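**Gripper comparison, part 2: bottles on the floor**
Waltraud Grabner and Gertraud Auer, 9/14/19

In February we tested both grippers on blocks only. For this part we used plastic drink bottles lying on their sides. Each gripper got 100 tries, with the wrist camera on.

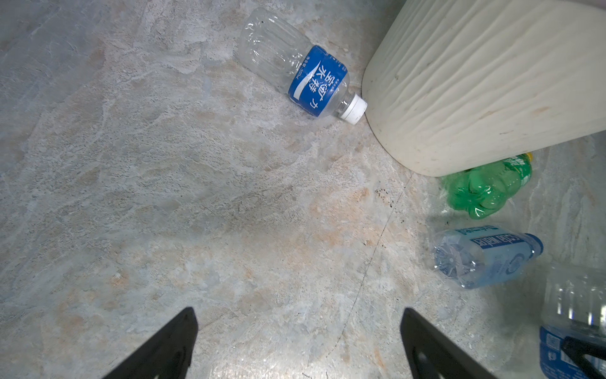
The Kiltuder controller closes the fingers in 3 steps. We kept the same speed for both grippers. Crushed bottles were scored separately from smooth ones. Tries where a finger touched the floor were marked F in the log.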